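**Call for participants: two-arm kitting cell, Brernix shared workshop, Dornau**

Posted 17th September. Open until the places are filled.

The Brernix workshop is looking for people to join a build that has been running since May. The project, called Cirdale, is a bench cell with two robot arms that pick small electrical parts out of bins and set them on a tray as a kit. It is a members' project, built in evening hours on a shared bench. The mechanical work is mostly finished. The picking software, the wiring and the test work are not.

We have four places: one for gripper work, one for control software, one for wiring and power, and one for testing and records. No place is paid. Parts, bench time and tool use are covered by the project.

## What the cell does

Parts are sorted into yellow plastic bins around a shallow stainless steel tray. The tray is lined with white paper to cut glare and to give the cameras a plain background. A kit is made up of circuit boards, solenoids and wire bundles with connectors. The arm picks one item at a time and sets it on the paper.

Each arm has a two-finger gripper and a small camera at the wrist. A fixed camera covers the bench. The wrist view is used for the last part of the approach, where the fixed view tends to be blocked by the arm itself.

Wire bundles are the hardest items in the kit. They have no fixed shape, they tangle, and the connector on the end is often the only part with a clear outline. Twisted pairs behave better than free strands but still spring open when released.

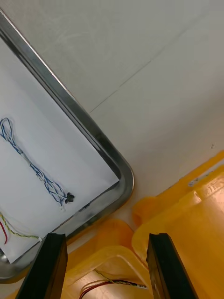 **Do I need to have worked with a robot arm before?**

Only for the control software place. For the other three, we will train you on the arm over your first few sessions, and you will not run it alone until you have been signed off on the stop procedure.

## The places

**1. Gripper work.** The current fingers are flat and black, and they were made for boxes. They hold a solenoid well enough and a single wire badly. You will design, print or machine new finger tips, fit them and measure how they hold. You should be able to use a CAD package and read a caliper. Access to the workshop printer and the small mill is included once you have had the induction for each.

**2. Control software.** The motion code is in Python and talks to both arms over the network. You will take over the pick planner and the part that keeps the two arms out of each other's space. Right now this is done with a fixed boundary down the middle of the bench, so one arm waits more than it should. We want shared zones with a proper lock. Prior work with motion planning or with any industrial controller is required.

**3. Wiring and power.** Cable routing on the arms is temporary. Loops of cable stand off the joints and can catch on a bin rim. You will reroute them, add strain relief, label both ends of every run and draw the result. The bench supply is 48 V and needs a fused distribution block in place of the terminal strips. Soldering and crimping to a clean standard is required.

**4. Testing and records.** You will set up the bins, run the pick cycle, and log what happened on each attempt: picked, missed, dropped or placed wrong. The target is 900 good picks out of 1000 over a mixed kit. We are well short of that on wire bundles. Patience and plain handwriting are more useful here than a technical background.

## How a session runs

1. Clear the bench and check that both stop buttons work.
2. Load the bins by part type and put a fresh sheet of paper in the tray.
3. Run the camera check and confirm that the bin positions match the layout file.
4. Run the pick cycle at low speed with one person at the stop button.

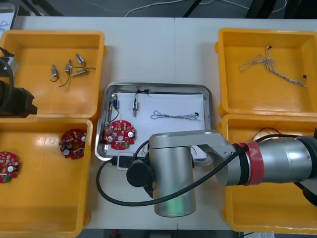 5. Log every pick. If a part is dropped, leave it where it is until the cycle ends.
6. Park both arms, cut the power and return the parts to stores.
7. Copy the log to the workshop drive before leaving.

A session takes one evening. We ask for one session a week for the length of the current stage, and notice if you can't make it. Two people must be present whenever the arms are powered.

## Parts in use

The solenoids are small push-pull types with a return spring and two black leads ending in a white plug. They are a useful test item: rigid body, shiny metal, blue winding and a pair of loose wires that swing when the part is lifted. The planner treats the body as the part and ignores the leads, so a plug can drag over a rim or snag a neighboring part. Fixing that is shared work between places 1 and 2.

The boards are round, red, and stiff enough to grip by the edge. Most misses on boards come from a tilted start, with the board resting against a bin wall.

Spare bins are kept on the Wegener rack at the back of the workshop. Please use the same type if one cracks – the layout file depends on the rim height.

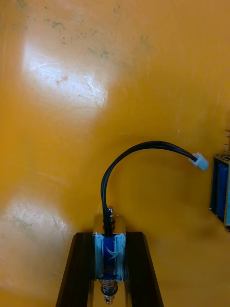 **Can I bring my own parts for the cell to pick?**

Bring them to a test session and they can be tried at the end, provided they are lighter than 56 g and have no exposed cutting edge. Anything with a battery in it stays off the bench.

## Requirements for all places

- You are 18 or over and hold a current Brernix membership, or are willing to take one out before your first session.
- You have done the general safety induction. It is run at the workshop and can be booked at the front desk.
- You are able to attend in Dornau in person. The control software place can do some of its work from home, but not arm time.
- You are willing to have your code, drawings and logs published under the workshop's open license.

## How to apply

Leave a note in the Cirdale box at the front desk, or post in the project channel on the members' board. Give the number of the place you want, the evenings you are free, and a short account of something you have built or repaired. Photos or a link are fine. A résumé is not needed.

Applicants for place 3 should bring a sample crimp to their first visit. Applicants for place 2 will be asked to read through the current planner and point out one thing they would change.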